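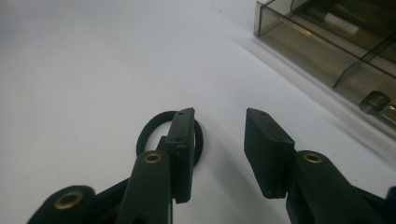
Renato Barrientos, data collection, Argate bench
2021-05-24

Ring-to-tray task, hand-held grippers, both hands. Target for this set is 60 kept episodes; 13 recorded before lunch, 9 kept. The other four had the wrist pose drift during the approach – tracking loss, same signature as in October.

Start condition: ring flat on the white board, organizer at the back, jaws open. Ring position is varied by hand between episodes. Black ring, black pads, so the segmentation mask merges the two at contact. Labels for the grasp instant are taken from jaw width for now.

Running total for the Nilora set is 3,341 episodes, some 60 of them without left-hand data. Excluded from training until re-synced.

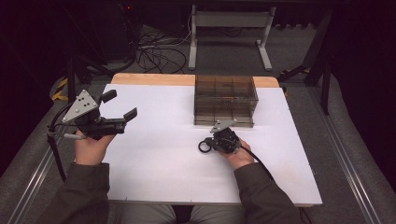
Roswitha Brinkmann: I would keep the four drift episodes under a separate tag. The jaw width is still good in those, and the grasp detector needs nothing else.

Agreed, tag added. Pose fields set to null.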